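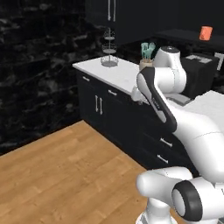 2 min read

So I finally finished part one of my long talk with Shu-fen Lam, and wow, that woman can tell a story! We started on her first modeling job in Urkska (a swimwear catalog, badly paid, freezing studio) and ended up on how she moved behind the camera to direct her own adult shorts. She talks about lighting the way my aunt talks about pie crust. I loved it.

My transcript runs to 1523 words and I've cut very little. Part two goes up in August, with the Werkton years and the story of the 9 a.m. call time that she still complains about. Send me your questions for her before then!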